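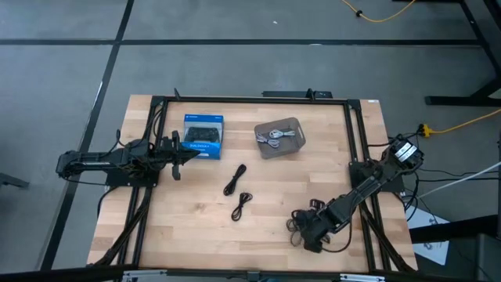

FILM 103: Reading the Blockbuster
Notes for session 20, Color and the Ensemble Cast
Instructor: Canan Akbulut

Last time we left off with costume, and I promised we would get to color. I love this topic! Once you start watching for it you can't stop, so be warned.

A movie with a big cast has a practical problem. The audience meets a crowd of people very quickly and has to keep them apart, often in the middle of a fight. Names don't help much in the first half hour. Color does. Give each character one strong color and keep it close to them (a coat, a lamp behind their chair, the walls of the room they grew up in) and viewers will track them even in a wide shot.

Terms to know

Palette: the limited set of colors a movie keeps coming back to.
Accent: a color held back from most of the movie so that it stands out when it arrives.
Color handoff: a character picks up a color that used to belong to someone else. Watch for these late in the story, often after a death or a betrayal.
Grading: adjusting color after the shoot. A cool grade can pull a bright set toward blue — which is why set photos can look so different from the finished movie.

Fengying Zheng asked a great question in March about black-and-white movies. Can they do any of this? Yes, with brightness and texture. A pale suit in a dark hallway works much like an accent, and shiny fabric separates from wool very nicely.

For next session

Pick any team movie with at least four leads. Watch the first 30 minutes with the sound off and write down the color you connect with each lead. Then watch the final battle or big group scene and note who has changed. One page is plenty, and rough charts or colored pencil are very welcome.

Reading: chapter on production design, up to page 31. Skip the section on lenses for now, we come back to it after the break.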